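Zetmont 分拣软件试用评价:机器能替我们收拾杂物吗?

评分:三星半(满分五星)

先说明一下,中文不是我的母语,句子如果有不自然的地方,请各位读者原谅。

我在一家小型维修店工作,店里每天收到很多混在一起的东西:零件、包装盒、抹布、塑料壳。下班以前要有一个人把它们分开,这个工作很无聊。所以七月我申请了 Zetmont 的试用,它是一套给机械臂用的抓取软件,需要自己有机械臂。我一共用了9天。

安装比我想的容易。说明书有中文版,翻译得不算很好,但是步骤清楚。校准需要两个小时,其中一半的时间我在找一个菜单,它藏在“高级设置”的第二页。希望以后的版本可以把它放到前面来。

我的测试方法很简单:把不同的东西放进一个箱子,让机器一件一件拿出来。我总共记录了143次抓取。硬的盒子成绩最好,差不多每次都成功。塑料壳也可以,只是斜着放的时候,软件会想比较久。圆而扁的东西就困难一些,夹爪常常碰到边缘,然后滑开。

布是最大的问题。布没有固定的形状,软件每次都要重新猜应该夹哪里。夹中间,有时候只捏到一点点,提起来又掉了;夹边上,整块布会拖着旁边的小东西一起走。一个六岁的孩子收拾抹布,不需要思考。机器到现在还是不行,这一点我有些失望。
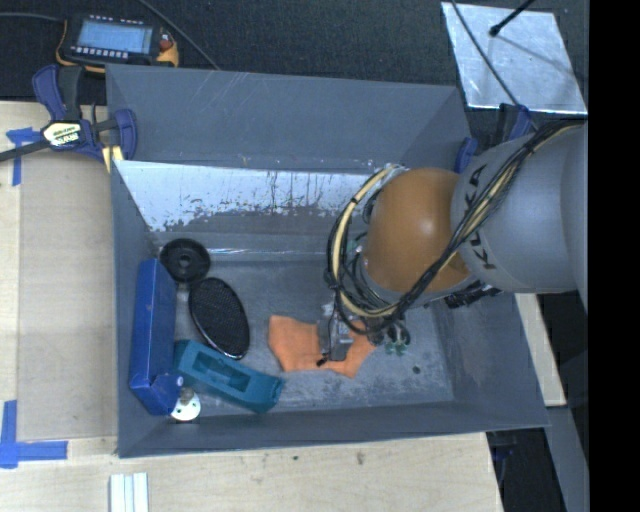 图:夹爪正对着橙色的布,其他物品集中在箱子左侧。

我以前也试过 Umari 的同类产品。Umari 速度快一点,但是遇到布就直接报错停止。Zetmont 至少会再试,最多试8次,然后才放弃。对我来说,会再试比较有用,虽然站在旁边看的人需要耐心。

缺点还有两个。第一,客服只用邮件,我星期日写的信,等了很久才有回答。第二,两件东西靠得太近的时候,它有时会当成一件。

能不能代替人?如果您的工作只是拿盒子,我觉得已经可以考虑。如果您想让它整理家里的衣服和玩具,我建议再等一等。我们店里现在是这样安排的:硬的东西交给机器,布还是我自己拿。试用期满以后,我会买最便宜的那个版本,先用一年看看。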